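Hadthorpe Declines to Endorse Draft Practice Code for Hand-Held Robot Grippers, Asks for Evidence First

Trade group says a 41-page checklist is not a safety standard and should not be sold as one

2019-01-28

Hadthorpe, the membership group for small automation shops and robotics labs, said today it will not endorse the draft Code of Practice for Hand-Held Gripper Work in its present form. The draft, written by the consulting firm Virudwood, has been offered to labs since the fall as a way to show customers that their work with hand-held grippers is done to "recognized good practice."

Hadthorpe sent the draft to its members and got 709 written comments back. Most were polite. A large share asked the same question: recognized by whom?

"We read it twice looking for the test data and didn't find any," said Osvaldo Bellini, who chairs Hadthorpe's practice group. "There are plenty of rules in there. Some of them are probably fine. I'd like to know which ones, and I don't think the people who wrote it could tell me."
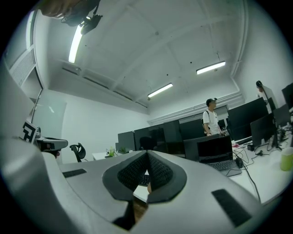

The draft borrows heavily from rules for fixed robot cells. It calls for a marked floor boundary around each work area, a named supervisor for each tool, and a signed log entry every time a gripper is picked up or set down. Bellini said those rules fit a powered arm bolted to the floor. A tool that a person carries through an office, past desks and chairs and other people's monitors, has different problems, and the draft spends less than a page on them.

Members who commented pointed to what was left out. The draft says nothing useful on cables trailing over desks. It doesn't cover how long someone should hold a tool before taking a break, or what to do with straps and cords that can catch on furniture. It has one sentence on people nearby who show up in recordings, and that sentence tells the lab to "consider" them.

"Consider them how?" said Amedeo Ferri, a lab safety adviser who reviewed the comments for Hadthorpe. "If I'm sitting at a desk across the room, I want to be asked. I want to know where the recording goes and who deletes it. A rule that tells somebody to think about me doesn't do much for me."

Ferri also questioned the draft's fingertip inspection rule, which sets pad replacement at 3000 grips for every tool, whatever the pad is made of and whatever it has been picking up. Virudwood has not said where the number came from. Hadthorpe asked in writing and was told it reflected "industry experience."

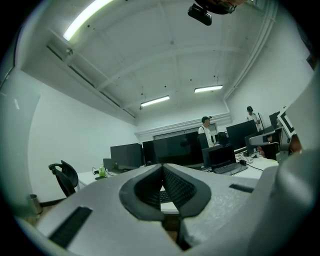

Cost was another sore point. Under the draft, a lab would pay 889 dollars a year for a certificate, renewed on the basis of a form the lab fills out itself. No visit is required. Hadthorpe's view is that a customer who sees the certificate on a wall will assume someone came and looked.

Two members, Villa and Ilta, have agreed to run the draft's rules side by side with their own house rules and keep records of dropped tools, snagged cables, sore wrists and complaints from people working nearby. The trial will cover 600 hours of tool time and is due to finish in April. Hadthorpe will publish the records whichever way they come out, including the parts that make its own members look careless.

Bellini said he doesn't expect the trial to settle everything. "It's two labs. I'd be suspicious of anyone who called that proof, and that includes us. But it's more than we've been shown so far."

Until the results are in, Hadthorpe is advising members not to cite the draft in bids or contracts. Labs that have already paid for a certificate should ask Virudwood in writing what was checked, by whom and on what date, and keep the answer.

Hadthorpe said it remains willing to work with Virudwood on a shorter document. It has asked for the source of each numbered limit in the draft and has not set a deadline for the reply.

About Hadthorpe
Hadthorpe is a membership group for small automation firms and research labs. It does not certify products or sites and takes no fees from companies that do.

Press contact: Osvaldo Bellini, Practice Group, Hadthorpe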